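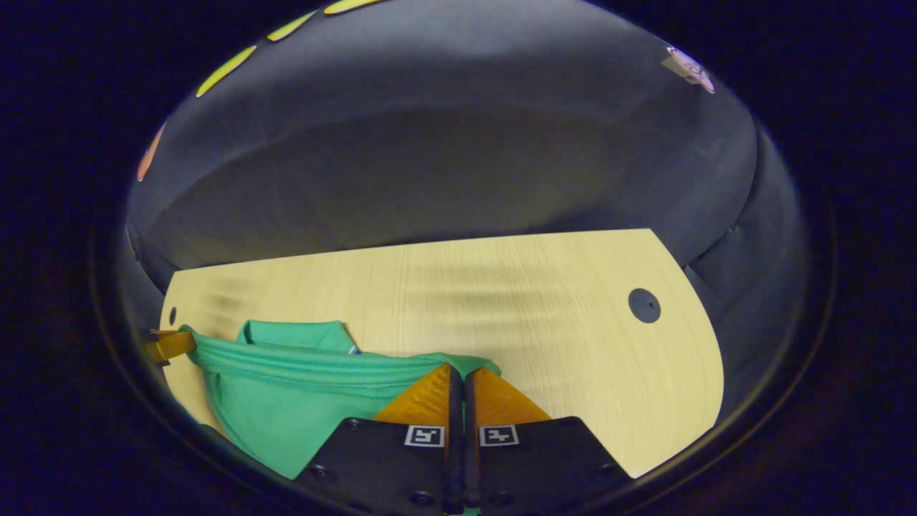

Recording a garment fold with the Husmont hand-held gripper

Applies to the two-finger Husmont with orange ribbed tips. Last revised 30 Apr 2021.

Before the first take

Charge the handle fully. A full charge gives 108 minutes of recording, less if the preview is left on. Mount the finger plates and check that each square marker lies flat below its tip. The Brasau software reads jaw opening from these markers, so a scratched or lifted one must be replaced. Tighten the plate screws by hand only.

Setting the cloth

1. Drop the garment on the table in a loose heap. Do not smooth it out.

2. If the task calls for a fixed end, clip one side of the cloth to the table edge. Pull gently to check that it holds.

3. Open the jaws and press Record. Wait for two short beeps.

Making the grip

4. Bring the tips down on a raised fold and close slowly until cloth stands up between them. Thin shirt fabric needs very little force.

5. Lift, move and release in one steady motion. Keep both markers in view of the handle camera — a sleeve draped over them will spoil the take.

6. Press Record again to stop.

Checking the files

Load the card into Brasau and open the jaw-width plot. Gaps of up to 4 samples are filled automatically. Longer gaps are shown in red, and the take should be repeated. Error 553 means the clock was not set; restart the handle and record again. Takes in the older Jarkgate format must be converted before import.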